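Ticket: Table rule 7, taped zone and cable clearance
Product: Pendar cell rules, two-arm table
Raised by: Ademir Miranda
Assigned to: Irkex support
Status: Reopened in September

Problem as first reported

Rule 7 says "all items and both end effectors shall remain within the marked zone during a task". It doesn't say who measures this, or whether the zone is the tape on the table or the box drawn in the software. Our software limit is set 70 mm inside the tape. Which one do we fail an audit on?

Reply from Irkex, 10:40

The tape is advisory. Please follow the software limit and close the ticket if this answers your question.

Reply from Ademir, 11:15

It doesn't. If the tape is advisory, why does the Mnguni checklist want it renewed every 400 cycles? Either it counts or we can stop buying it. We have gripper on the left, hand on the right, the red-lidded box and the small cardboard one between them.

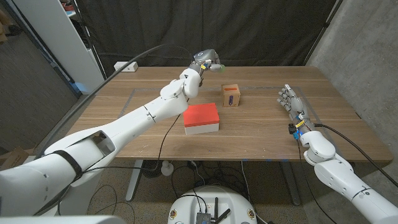
My second point is cables. The same rule set asks for "managed" cabling and never says what that means. Sokell's old guide at least gave a figure, 100 mm clear of any moving joint. I don't much like that figure either - it was written for a bench with one arm - but you can put a ruler on it.

Reply from Irkex, 14:05

Managed means routed so as not to present a hazard. We suggest clipping any cable that crosses the front edge of the table. Has the site done a full reach test with the current layout?

Reply from Ademir, 14:30

Yes, twice, at reduced speed. No stops and no faults logged. I wouldn't read much into that, as a reach test only covers the paths somebody thought to put in it. Clips are on order. I'd still like the wording changed, or the next site will ask you the same thing.

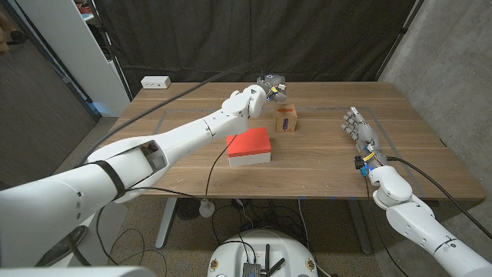 Attachment 2: gripper above the table, cable hanging over the front edge.

Reply from Irkex, 16:20

Passed to the rules team. They may add a note to rule 7 saying that the software limit takes priority.

Reply from Ademir, 16:35

A note is fine if it has a number in it. Please leave this open until I've seen the text.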